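Workshop notebook, May
Bench 2, sourdough and flour trials

Started 6.40 am. Kitchen cold, 17 degrees by the door and a bit more by the oven.

Back on the question of whether the Graklow stoneground flour really needs a longer autolyse than the roller-milled stuff we've been buying. Susus say so on the sack and again in the leaflet that came with it: "rest the dough for two hours before adding salt or leaven". No reason given, no figures, just the instruction. I've read the leaflet three times now and I still can't tell whether anybody tested it or whether it was copied off another leaflet.

My own view going in, written down so I can't fiddle it later: forty minutes is plenty, and most of what people put down to a long autolyse is really them leaving the dough alone for longer overall. If you give one dough two extra hours on the bench, of course it feels different. It's two hours older.

So the plan was to keep the total time the same. Two doughs, same flour, same water, same leaven off the same jar.

Dough A: flour and water mixed, rested 40 minutes, leaven and salt in, then the long bulk.
Dough B: flour and water mixed, rested two hours, leaven and salt in, shorter bulk so that both went into tins at the same moment.

The obvious hole in this is that A then gets more time with the leaven in it, so it isn't a clean comparison either. Afshin pointed this out before I'd even got the scales on. His fix is a third dough with matched leaven time, which would finish later than the other two and go into a different oven. I don't love that. Both halves of the trouble can't be sorted in one morning and I'd like one answer with a known fault in it before I go after the other.

Weights. Flour 702 g per dough. This is an ugly number and it's on purpose: it is what was left in the open sack divided by two, and I didn't want to open a new sack halfway through. Water came to 505 g each, so a touch under 72 per cent. Leaven 140 g, salt 14 g. Water at 26 degrees from the jug, checked with the red probe. The blue probe is still reading high and should be thrown away, and somebody keeps putting it back in the drawer.

A mixed 7.05. Stiff, dusty, took more squeezing than I expected at that water. B mixed 7.15, same again.

7.45, A gets its leaven and salt. Tore a bit at first, came together inside five minutes. I pulled a piece out and stretched it to the light. Thin in places, holes round the edges. Nothing special.

9.15, B gets its leaven and salt. It did feel smoother, I'll give it that. It stretched further before it tore and it took the salt without going slimy. But A had an hour and a half behind it by then and had been folded once, and A felt smoother still. So "B feels lovely" means very little unless you've got the other bowl next to it, and I suspect most of the people who swear by two hours have only ever had the one bowl.
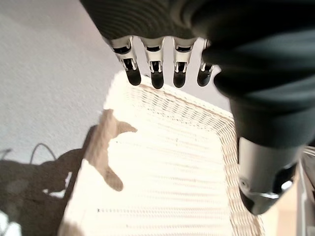 Folds at 45-minute gaps after that, two for B and three for A. I'd have liked to keep those level too but you can't without changing the gaps, and then you're comparing something else again. Every time I try to hold one thing still another one slides.

Rise in the straight-sided jars (a small piece from each dough, rubber band at the starting line): by noon A was up by just over half and B by a bit less. No surprise, it had less time with the leaven. Someone looking to prove the leaflet wrong could wave that about, but it proves nothing either way.

Shaped 12.20, into the long tins, lids off. Loaf weight as scaled was 956 g, the same for both, and the trimmings went into a flatbread for lunch. B shaped more easily. It held its seam and didn't spring back at me. That is the first thing all day I'd put down as a real difference, and I'd still want to do it blind. I knew which was which. I'd written A and B on the tubs in letters you could read from the yard.

Proved to 2.30. Oven set to 230, which on this oven means around 215 at the back and who knows at the front. Both loaves on the same shelf, turned end for end halfway through. Out at 3.10.

Results, such as they are, cooled and cut:

Height at the middle: A 96 mm, B 94 mm. Tin-to-tin difference last time we baked four of the same dough was 3 mm, so this is nothing.
Crumb: near enough the same. B a bit more even towards the bottom. A had one large hole under the crust that I think was my shaping.
Crust: A darker. More sugar let loose in the longer bulk? Or it was the side nearer the fan. They were turned, but I turned them late.
Taste: A sharper. Afshin preferred B, I preferred A, and we'd both said as much before we'd swallowed.

What I'd be willing to say out loud: with this flour at this water, two hours did no harm and possibly made shaping easier. I would not tell anyone they need it. I'd certainly not rebuild the morning rota around it, which is what the Lutotthorpe bakery seem to have done on the strength of the same leaflet. They report "a transformed loaf". They also changed their leaven, their tins and their baker over the same few weeks.

Side note on the bran. Afshin's idea is that the coarse bran in the stoneground cuts the dough as you work it, and a long soak softens the edges. I've heard this many times and never seen anyone show it. Easy enough to try: sift out the bran, soak it by itself overnight, put it back in, and rest the dough for 40 minutes only. If the soaked-bran dough shapes like B did, he's on to something. If it doesn't, I'd like the matter dropped. He says it'd need doing with finer flour as well, and he's right, annoyingly.

Also rang Babaei about the malt extract while the loaves were proving. They want us to try it at 200 g to the batch, in our big mixer, and say it'll "open up the crumb". That is a lot of malt. Asked what they'd compared it with and was told customers had been very pleased. Will try a quarter of that first, with a plain batch alongside, and won't be taking the sample tub's word for anything.

For next time:
- Tubs marked on the bottom, by whoever isn't shaping.
- Third dough with matched leaven time, Afshin's version, on a day the small oven is free.
- Four tins per dough at least. One loaf each is hardly worth the washing up.
- Oven probe at the front as well as the back.
- Bin the blue probe.

4.50 pm. Half of each loaf in the freezer, cut side wrapped, A on the left. The other halves are on the board for anyone who wants to taste without being told which is which. Put your answer on the card and don't read the ones above it first.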